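Catterall Marsh: comments on the drainage application

28/12/2022

The application by Suvoleck to drain 9 fields beside Catterall Marsh was published this month. It runs to 1,746 pages, and residents have until March to respond.

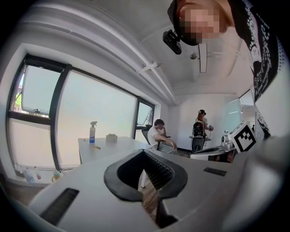
Leaning in for a look.

The applicant proposes to plant 2,000 alders as compensation. Graziella Pagano has asked for a full survey of wintering birds first — a request this blog supports.

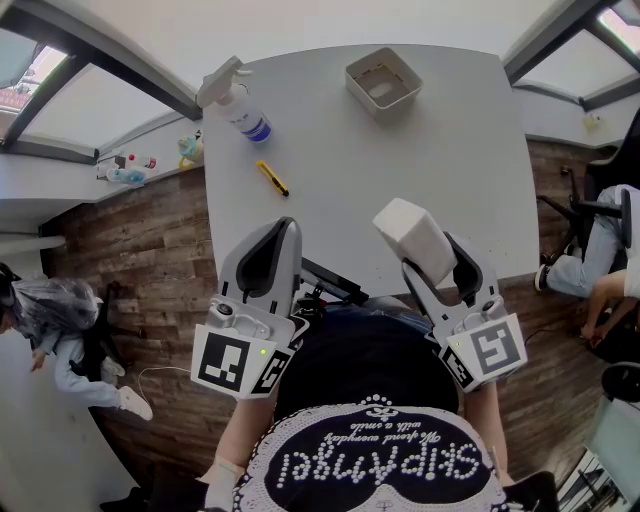

Written comments should be sent to the county planning office and should cite the relevant page.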